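Budgeting for the second set of grippers

I said in September that I would write up what we spent on the handheld grippers, and then didn't. Ruaridh Menzies asked me about it again last week, so I've gone back through the receipts and put it together.

To recap for anyone who hasn't read the earlier posts, we collect demonstrations of ordinary kitchen jobs in people's homes. A person holds a gripper tool, does the job, and the recording goes towards training the arm back at the workshop. The arm was the cheap part of my worrying. It came second-hand through Haldane with its controller and has given no trouble. The hand tools are what eat the money, and I got the first budget for them badly wrong.

I had allowed £600 for the lot. That was based on the parts list and nothing else. Jaws, pins, linkages, pads, a camera mount, all priced singly from the Elteck catalogue. I left out postage, VAT, spare pads, batteries, and the fact that we would break things while learning to put them together. By the time we had tools that could be used for a full day's work the total was £1,733.

The biggest single mistake was the pads. I had treated them as part of the gripper, bought once. They are a consumable. They pick up grease, they get washed, the edges go, and after that they don't hold thin things well. Chopsticks are the worst for this. A mug or a bottle will forgive a tired pad but a chopstick will turn in it. So pads now have their own line in the spreadsheet, next to batteries and memory cards, and I order them before we run out.
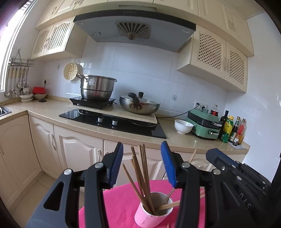
The second mistake was buying for the bench. Everything I tested was tested on a clear desk with good light. Home kitchens have shiny tiles, full worktops and not much elbow room, and a tool that is fine for ten minutes on a desk gets heavy by lunchtime. Kenna Gourlay does more of the recording than I do and she had been asking for a lighter handle since the start. I should have listened and paid for it in the first order. Changing it later cost more than having it made properly.

For the next round I've set aside about £2,000. It covers 3 new tools, a box of pads and proper carry cases. I looked at a ready-made set from Prudholm and it was nicely finished, but they won't sell jaws separately, and one bent jaw would mean sending the whole thing back. Hornton will sell any part on its own. Their delivery is slow – plan for that – but I'd still go with them.

Things I would put in a first budget if I were doing it again:

Pads, at least two full changes per tool.
One complete spare jaw with its pins.
Travel and parking. I forgot this completely.
Groceries and paper goods. Small amounts, but they come up every session.
A few days of somebody's time to assemble and check everything.

I haven't decided about insurance. We're covered in the workshop, but the policy is vague about tools being used in someone else's house. I've written to ask and will add the answer when I get it.

Comments

Alistair Buchanan
Useful, thanks. Did you price up printing the pads yourselves? We tried it and went back to bought ones after a month.

Jozef Koster
Same story here with postage. Is the spare jaw left or right, or do Hornton make them the same both sides?

Ginette Coste
Would you share the spreadsheet? Mine has no line for travel either.

Posted 16 Jun 2018 | Contact | Copyright, all rights reserved | Back to top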